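十二月 作者:Janaka Siriwardena

搬到 Flimstead 以后,我花时间最多的家务是晾衣服。以前住的地方有朝南的阳台,衣服挂出去,傍晚收回来,从来不用想。现在这套房子朝北,窗户对着另一栋楼的侧墙,入冬以后下午三点多屋里就要开灯。楼下有公用的晾衣绳,但雾天居多,挂出去的毛巾到晚上比拿出去时还沉。

所以今年冬天基本都在室内晾。我把这几个月试过的办法记一下,主要给自己明年看,也回答几位读者上次在留言里问的除湿机的事。

先说甩干。原来洗衣机一直用默认的转速,脱完水的衣服拎起来还是坠手。后来翻说明书,发现可以单独再加一次脱水。厚的东西,像卫衣、浴巾、牛仔裤,洗完我会再甩一遍。衬衫不甩第二遍,皱得太厉害,熨起来更费工夫。加一次脱水以后,卫衣从两天才干变成一天半左右,袖口和帽子还是最慢。这一步没花钱,效果却比后来买的几样东西都明显,我应该一开始就做的。

第二是一次洗多少。我原先攒到周末一起洗,床单、毛巾、外衣、内衣全在一天,晾衣架上一件压一件,外面的干了,里面的还是凉的,闻起来有股味道。现在改成隔一天洗一小桶,每次只洗能挂得开的量。水电多用一点,但衣服不再返工重洗,算下来差不多。床单单独一天,挂在两扇门的门顶上,中间空着,像搭帐篷。那天走路要低头。
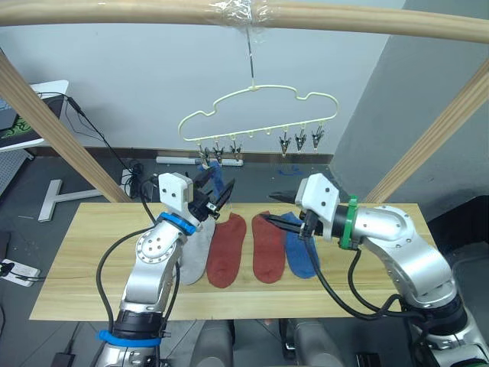
小件是最麻烦的。袜子、内裤、手帕,个头小,数量多,搭在架子横杆上容易滑下来,掉到暖气片后面就找不到了。我去年冬天丢了好几只,春天挪柜子的时候才捡回来,上面全是灰。我的习惯是洗完先在台面上摊开,把翻过来的翻正,扯平,一双一双挨着放,然后再挂。这样收的时候顺手就能卷起来,不用坐在床边配对。

袜子从哪一头夹,我和 Vasanthi Amarasinghe 意见不一样。她坚持夹袜口,说水往脚尖走,袜口的松紧带不会一直泡着。我以前都夹脚尖,理由是袜口夹久了会有印子,穿的时候硌脚踝。两种我都试了,厚毛袜夹脚尖干得快一点,因为袜口敞着透气;薄棉袜没看出差别。夹印倒是两种都有,用手搓几下就没了。最后我厚的夹脚尖,薄的随便。她没有被说服。

再说衣架。圆盘带夹子的那种我用过两个,都是塑料的,放在暖气上方,过了一个冬天夹子就脆了,一捏就断。后来看到长条形的,靠墙挂比圆盘省地方,门后面也能放。买的时候要看夹子能不能单独换,还要看挂钩会不会转。挂钩不能转的,一边夹得重就整个斜过去,衣服都挤到低的那头。夹的时候左右轮着来会好一些。 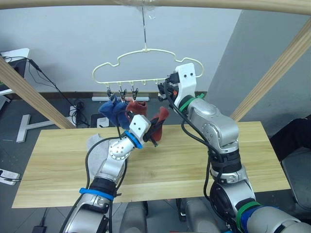

云朵形的奶油色衣架,左边三只夹子,夹着一双深蓝袜子和一只深红袜子。

位置也试了几处。浴室看起来最合适,滴水不怕,但那里是全屋最潮的地方,洗一次澡等于白晾。厨房离炉子近,干得快,可是会沾油烟味,我有一件灰毛衣现在闻起来还像炒洋葱。卧室晾了一个星期,早上玻璃上全是水,窗框下角长出一小片黑点,我用稀释的漂白剂擦了两回才干净,之后不敢了。最后定在走廊,走廊窄,两头的门都开着,空气能从客厅走到后门。架子放在那里要侧着身过,习惯了也还好。

有风比有热管用,这是我今年最大的体会。暖气开得再高,屋里空气不动,衣服表面那一层湿气散不掉。我把夏天的落地扇从储物间搬出来,开最小一档,对着架子下方吹,不直接吹衣服。薄的 T 恤一个晚上就能收。风扇声音不大,隔一道门听不见。唯一的问题是走廊里的灰也跟着动,深色衣服上会落一层绒毛,穿之前要拿粘毛筒滚一遍。

除湿机是入冬后买的,Fleda 的小型号,在 Plamitard 二楼看到的样机。当时犹豫的是耗电。我把装机那天的电表读数抄在冰箱上,2530,前几天再看是 3003。这里面有冰箱、灯、热水和我在家工作的电脑,除湿机到底占多少我分不出来,手头也没有单独计量的插座。账单比去年同期高,但去年这时候我还住在别处,没法比。等我借到计量插座再写。

机器本身没什么可挑的。我一般睡前开,设 8 小时,早上倒水。洗过床单的那天水箱接近满,平常只有小半箱。倒出来的水我用来拖地,不浇花。湿度我设在中间一档,设太低的话嗓子干,半夜会醒。滤网要记得洗,我有一个多月没管,拆下来整个是灰的,冲完以后声音小了不少。要是只能在风扇和除湿机里选一样,房子不算太潮的话我会选风扇。我这房子两样都要。

柔顺剂我停了。原来用的是 Miah 的薰衣草味,香是香,但是在室内慢慢阴干的时候香味和潮味混在一起,很难形容。毛巾也越洗越不吸水。停了以后毛巾硬一点,收下来用手抖几下,或者对折了在椅背上拍一拍,能软回来一些。闻起来就是没味道,我比较喜欢这样。旧毛巾拿 40 度的水加一点白醋空洗一遍,吸水好了不少。贴身的衣服和袜子我也用同样的温度,其他的用冷水。
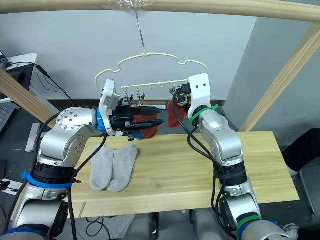
同一款衣架,波浪形外框,下面是带小短桩的横杆。

毛衣还是要平铺。我试过偷懒,对折搭在横杆上,结果腋下那里拉出一道棱,肩膀也长了一截。现在的做法是先用干浴巾把毛衣卷起来,跪在上面压一压,水进了浴巾,再摊到网架上。网架放在书柜顶上,那里暖和,也没有人碰。一次只能铺一件,所以毛衣得排队。好在毛衣不用常洗,挂在窗边透一夜就能再穿几次。

牛仔裤要翻面,口袋往外掏出来,腰那一圈用两个夹子撑开。裤腰和口袋底是最后干的地方,摸着裤腿干了就收,叠进抽屉,第二天会发现整摞裤子都有点潮。我现在收衣服之前都先摸三个地方:裤腰,袖口,帽子的接缝。冬天手凉,摸什么都像湿的,我一般用手背或者贴在脸上试。

还有几件零碎的事。鞋垫可以夹着晾,不要放暖气片上,会翘。浴室地垫太厚,我已经放弃在家里洗,拿去街角的自助洗衣店,顺便把那里的烘干机用上。洗衣店早上人少,晚上七点以后要等。有一次我把枕头也带去了,烘完中间还是湿的,店里的人让我放两个干净的网球进去一起转,响得整条街都听得见,枕头倒是蓬起来了。

留言里有人问衣服阴干以后有味道怎么办。我自己的经验是,有味道的衣服喷什么都没用,只能重洗,然后尽快弄干。洗衣机的门和洗涤剂盒平时开着,门口那圈胶皮每次用完擦一下。我搬进来的时候那圈胶皮里藏着前任租客的一枚硬币和一团看不出颜色的东西,清掉以后洗出来的衣服才算正常。

下周要把羽绒被处理一下,家里的洗衣机塞不进去。Vasanthi 说她家附近有一家洗衣店能洗大件,我先去问问价钱,再看要不要等到春天。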